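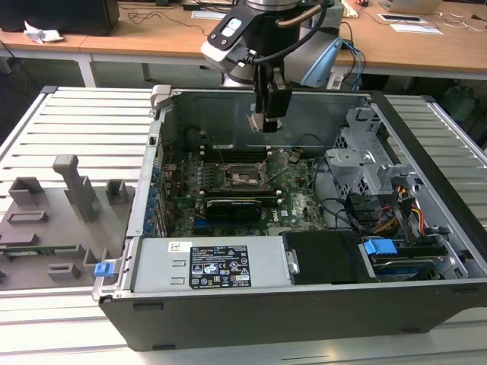 The old Dell with its side off, blue clips and all.

Posted April 8, 2024

I've been putting off the inside of this computer since August, when Melina Manolakis passed it on to me with the words "it probably just needs a good clean, love". Melina thinks everything probably just needs a good clean (my car, my oven, my attitude before ten in the morning) and she's right more often than I'd like!

So I laid the tower down on its side, took the panel off and made a very large pot of tea. I do enjoy this part. I'm no expert, but I find the inside of a desktop a friendly sort of place once you've stopped being scared of it. There's the green motherboard in the middle, the graphics card in its slot just below the processor socket, and then all those little blue bits, which I've decided are my favourite thing about the whole machine. Blue on the expansion slots, blue on the hard drive latch, even a tiny blue tab by the power supply. My neighbour Lungile Van Wyk used to fix these for an office in Medeiros and told me blue means "go on, you're allowed to touch it". I've held onto that.

The cables are another matter. That black tangle up near the memory slots has been on my mind all week, and I'd love to tidy it with a few of those soft ties I bought for the telly cabinet, if I can remember which drawer they went in. The red, yellow and black ones by the drive cage I'm leaving well alone.

Before I got the screwdriver out I copied everything off the hard drive, and I'm so glad I did. There were 2,572 photos on there, 614 of them of Melina's late dog Mavon, mostly asleep. She's asked for every single one, naturally, so that's my next few evenings sorted.

If anyone has a favourite brush for getting dust out of a heatsink, do leave me a comment. I've been using an old makeup brush and it's shedding.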